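Search tickets, articles and users
Go

Ticket 1972
Correction to breaking news alert not delivered to app subscribers
Product: Sisotix Alert Desk
Customer: Bruvness, regional news desk
Opened: Sunday, November 10, 2024
Reporter: Ilse Maes
Assigned to: Joris Aerts
Severity: High
Status: Resolved, config change applied, bug open separately

Ilse Maes (reporter)
We sent a breaking alert this morning on the fire at the bus depot in Meireles. The first version said the night supervisor was dead. The fire service withdrew that within minutes, and he is in the hospital with burns. I edited the alert and used Send Correction. The website banner and the e-mail edition changed. The app did not. Readers who open the app from the lock screen still get the first text, with the word "dead" in the headline. The article behind it is correct.

Steps taken so far:
- Sent the correction a second time. The dashboard says "Delivered" for both.
- Cleared the page cache from the Tools menu.
- Reinstalled the app on my own phone. New install shows the correct text. My colleague's phone, not reinstalled, shows the old one.

We need the old text gone. Please call the desk if you need anything from us, don't wait for e-mail.

Joris Aerts (support)
Picked up. Please do not send the correction again for now, each attempt adds an entry to the queue and makes the log harder to read.

I need three things:
1. The alert ID, shown in gray under the headline in the Sent list.
2. Whether the alert was created from the Breaking template or from a blank one.
3. App version on a phone that shows the old text.

Ilse Maes (reporter)
Alert ID sent to you by direct message. Created from the Breaking template by the night editor, Henk Leemans. App version on the affected phone is the current one, automatic updates are on. 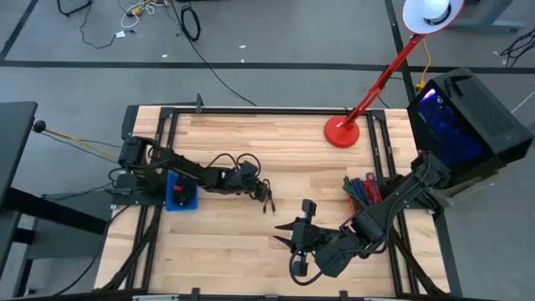
Attachment 1. Tabletop with two black robot arms.

Joris Aerts (support)
Thanks. Findings from the delivery log:

The original alert went to Stallico (push gateway) with a collapse key. A collapse key tells the phone that a later message with the same key replaces the earlier one. The correction went out 82 seconds after it was saved and was accepted by the gateway. "Delivered" on the dashboard means accepted by the gateway. It does not mean shown on a phone.

The correction carries a different collapse key from the original. The phone treats it as a separate message. It should then have appeared as a second notification, and you report that it did not. I am looking at why.

Can Henk confirm whether he changed the category of the alert between the first save and the send?

Henk Leemans (customer)
Yes. I started it as Local and moved it to Emergency when the fire service confirmed a fatality. Then sent. When the confirmation was withdrawn, Ilse moved it back to Local before sending the correction, as our style guide says Emergency is for confirmed deaths or an active danger to the public.

Joris Aerts (support)
That explains it. The key is built from the category and the alert ID. Change the category and you get a new key. In addition, Local alerts are sent as silent messages in your setup. The correction reached the phones, did not replace the Emergency alert, and was stored without a sound or a lock screen entry.

Reproduced on the test tenant:
- Create alert, category Emergency, send. Shown on lock screen.
- Edit text only, Send Correction. Old text replaced. Correct behavior.
- Edit text and change category to Local, Send Correction. Old text stays. Nothing new on lock screen. Same as reported.

Workaround, to be done by the desk now:
1. Open the alert from the Sent list. Do not duplicate it.
2. Set the category back to Emergency.
3. Check that the corrected headline is still in the field. Changing the category reloads the template and can blank it.
4. Send Correction once.

Ilse Maes (reporter)
Done. Old text is gone on my colleague's phone. It is still on Henk's phone, which was in airplane mode until just now.

Joris Aerts (support)
Ask him to leave it connected for a few minutes and look again. Messages held for offline phones come in order of receipt, so the old one can show for a moment before the new one takes its place.

Henk Leemans (customer)
Confirmed, replaced.

Vitória Rocha (support, second line)
Adding notes from our side.

The gateway holds undelivered messages for 24 hours. Phones that stay off longer than that will receive neither version. Phones that come back sooner will receive the corrected one. No purge is needed.

Receipts for the last correction show it opened or displayed on over 2000 phones. The remainder have not reported back. Receipts are only sent if the reader has allowed them, so this figure will stay below the real one, and it should not be quoted to readers as a reach number.
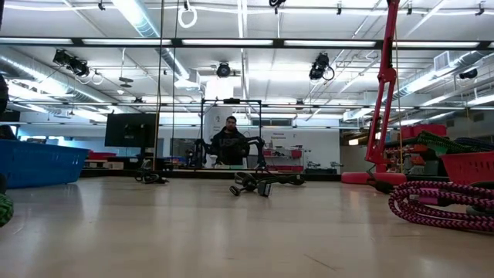 Attachment 2. Man behind a black metal frame with robot arms at either side.

I have also set "Lock category after first send" to On for the Bruvness tenant. With this on, the category menu is grayed out once an alert has gone out. An admin can still override it. If you want it off again, it is under Settings, Alerts, Safeguards.

Mirjam Desmet (customer, admin)
Leave it on. Two questions for our own write-up. Was the wrong text also sent to the partner feed? And can the dashboard say something other than "Delivered"? The desk took that word at face value and lost time over it.

Vitória Rocha (support, second line)
Partner feed: the first version was sent, and the correction followed. The feed does not use collapse keys, it matches on alert ID only, so the category change made no difference there. Whether each partner updated their own page is outside what we can see. I would contact them directly.

Dashboard wording: passed to the product team. No date.

Mirjam Desmet (customer, admin)
Fine. We will contact the partners. The correction note under the article is our job too, and it is already up. Ticket can be closed from our side once the bug has its own number.

Joris Aerts (support)
Bug filed: collapse key must not depend on category. Linked to this ticket, you will get a notice when the status changes. Second item filed under the same link: headline field can be blanked on template reload. Setting this ticket to Resolved.

Related tickets
Push alert arrives twice after template change
Silent alerts not listed in reader inbox
E-mail edition shows old headline after correction
How to withdraw an alert that names a person in error
Emergency category missing for night editor role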